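The packing bench at Trollow ships mixed orders: a bag, some snacks, stationery, now and then a plush toy. Since August two of the six stations have had arms on them. I have worked on the line long enough to have an opinion about what that changed, and it is mostly about where the effort went.

Packing by hand was never planned. A person looked at the items, put the flat things in first and closed the zipper. The arms need the same job written down. Item positions, bag orientation, grip points and order of insertion all have to be settled before the shift starts. 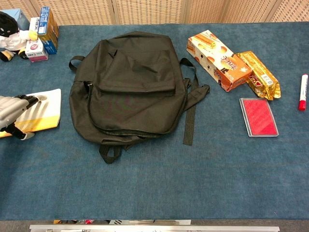 Management counts this as setup and logs it under Liveo, the scheduling software. It is packing. The people who used to fill bags now decide how a bag should lie so that a gripper can reach its opening, and they do so on the old pay grade. In one week the two stations logged 1567 picks. The log has no field for the person who chose the layout.

Soft goods are where this matters most. A carton has the same shape every time. A backpack folds, and its straps go where they like – a packer deals with that without thinking, and a program has to be taught.

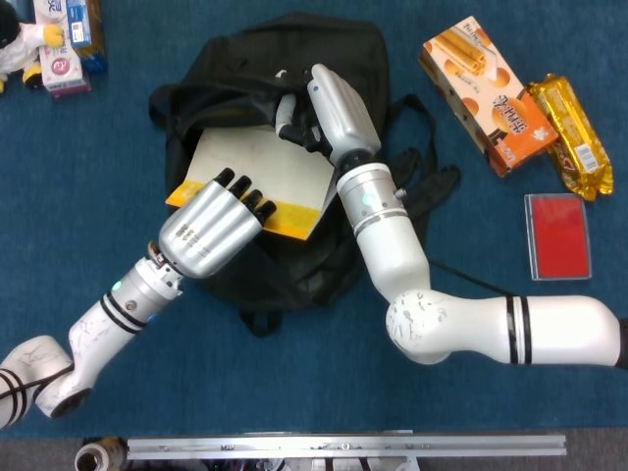

One hand on the board, the other at the bag's opening.

I don't want the arms removed. The Plotitz site runs with Laur controllers and its packers report fewer sore wrists, a gain I would take on any Thursday afternoon. My request is narrower: grade layout work as skilled work, and put the packer's name in the log next to the pick count.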